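Search this site Search
Last updated Nov 8, 2025
5 min read

Laso: moving chess pieces with a home-built arm
Project report, second draft

1. What I said I would do

The proposal promised an arm that could pick up any piece on a chessboard and put it down on any other square. I wrote that in an afternoon, before owning a single motor, and it shows. The proposal also says "robust" four times.

What exists now is Laso, a white 3D-printed arm that works over a roll-up board on a wooden table at Frade, the shared workshop in Maltelach. It can't play chess. It doesn't know the rules, whose turn it is or that a king is worth more than a pawn. It gets told which piece to take and where to leave it, and everything in this report concerns how often it manages that.

2. Telling it what to do

My first plan was typed commands in ordinary chess notation. I spent an evening on this and then found that I had the board turned a quarter of the way round from how the software expected it. In the overhead camera view the letters run down the sides and the numbers run along the top and bottom. I could have turned the board. By then I had written a lot of code that assumed it stayed put, so it stayed put.

The second plan, which I kept, was to draw the instruction straight on to the camera picture. Grulero, my control program, puts a red circle on the piece to be lifted and a blue one on the square it should go to. Each has a dot in the middle, and the dot is the part the program cares about. The circles are for my benefit.
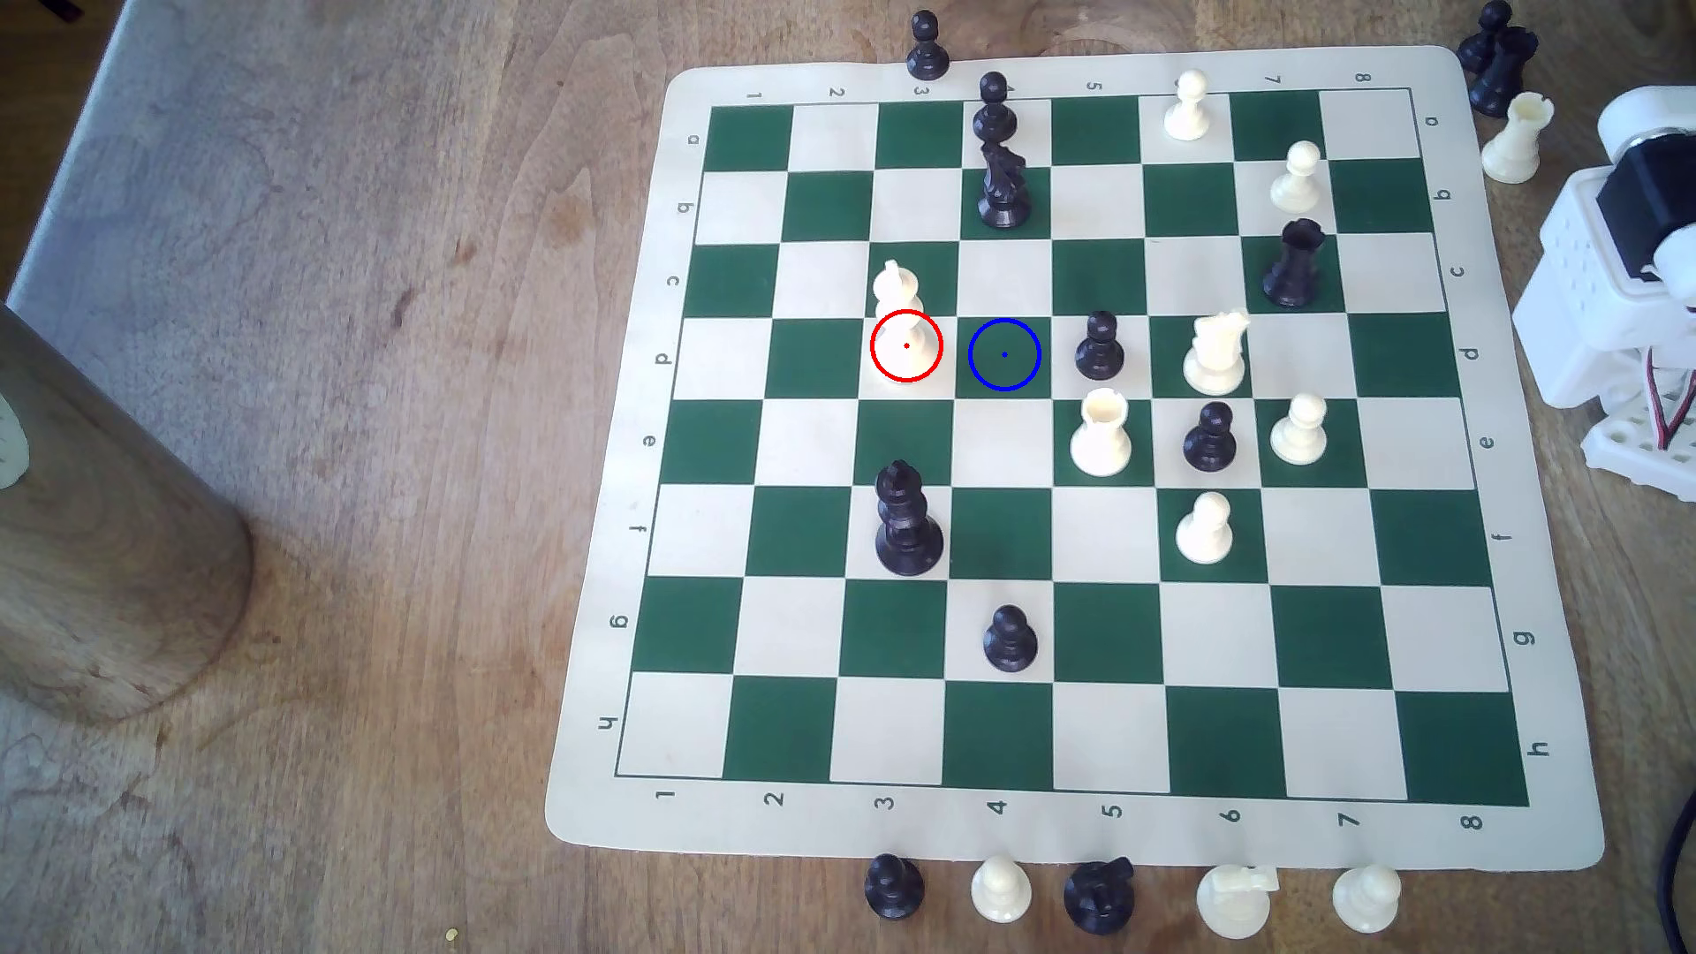
Surely the circles are cheating, went one comment on the first draft, since a person still has to decide where they go and the robot is only joining two dots. I have thought about this more than I'd like. The deciding is done by me, yes. The joining of the dots took up nearly the whole project, and I would invite anyone who thinks it's the easy half to come to Frade and have a go with a bishop.

3. The gripper

The first gripper had bare plastic fingers. Chess pieces are smooth, round and wider at the bottom, and they left those fingers in whatever direction they fancied. I tried rubber bands and then tape, and lost most of a week to both.

The current version has red pads near the fingertips. These made more difference than any change I made to the code, which was a bit galling as the code had taken two months and the pads took one lunchtime. With the pads on, a pawn can be held by the upper part and carried upright. Knights are still awkward. The head sticks out on one side, so the grip depends on which way the horse happens to be looking.

The other trouble is the neighbours. A hand that's the right size for a king is far too big for a pawn with company, and fingers opening in a crowded area push over whatever is next door. I now run a separate set of trials with some of the pieces lying down, on the grounds that this is the state the board tends to reach on its own.

For these I use the wide view from the gripper end. It bends the board like a fried egg but shows both fingers and what is between them, and the overhead view can't always do that because the arm is in its own way.

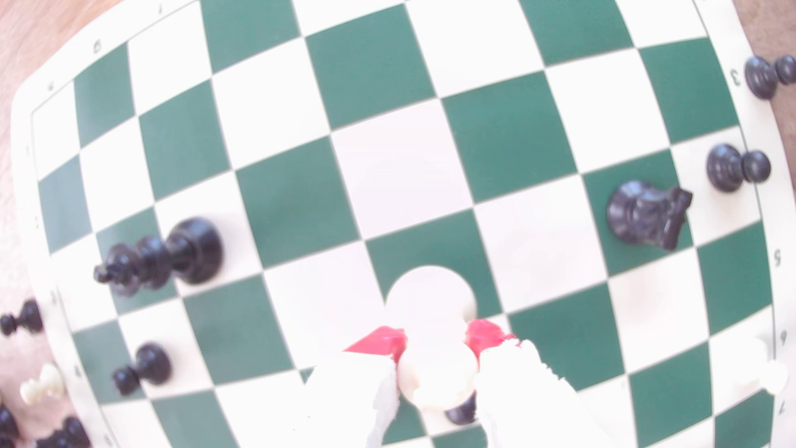
4. Trials and results

I ran 134 sessions of eight moves each, making 1072 attempted moves. A move counted as a success if the piece ended up standing, on the right square, with no other piece knocked over. Leaning against a neighbour counted as a failure, after some argument with myself.

The arm failed 366 of them. The bulk of the failures were bumps on the way down. Pieces dropped in transit came second, and third was a category my log calls "odd", which includes the evening a cable worked loose and the wrist would only turn left.

Pieces at the near side of the board did better than those at the far side. The arm sags slightly when stretched out, and the correction I added in Grulero is one number that I found by trying numbers.

Short moves are no easier than long ones. I had expected a hop to the next square to be nearly free, but the arm still has to go down, close, lift, shift and go down again, with the same chances to make a mess at each end.

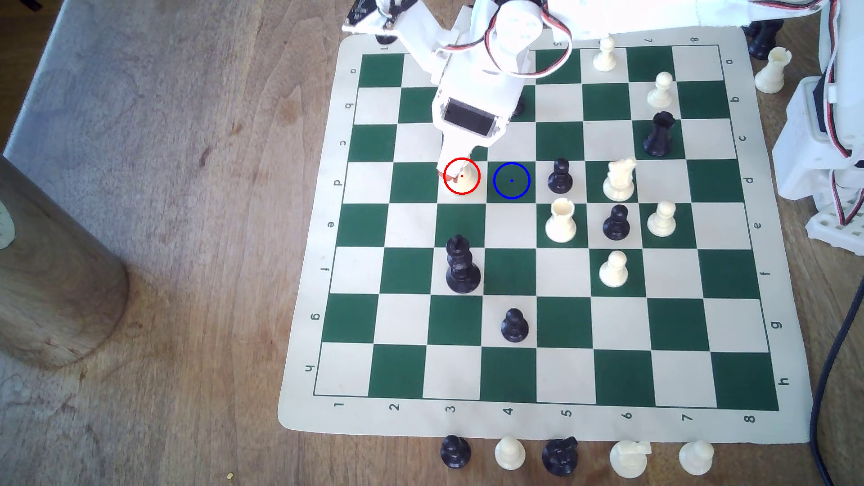

Fig. 3. White piece in the gripper at the red marker, with the blue marker on the next square.

5. Still to do

The wrist joint has been reprinted nine times and needs a tenth. I also want Grulero to refuse a move when the fingers won't fit between the neighbours, which at present it attempts with great confidence.

The proposal lists a full game against a human opponent as the final milestone, in December. I have asked to have this changed to "several moves". The wiring should be tidied as well, though it has been on every version of this list and I've stopped giving it a date.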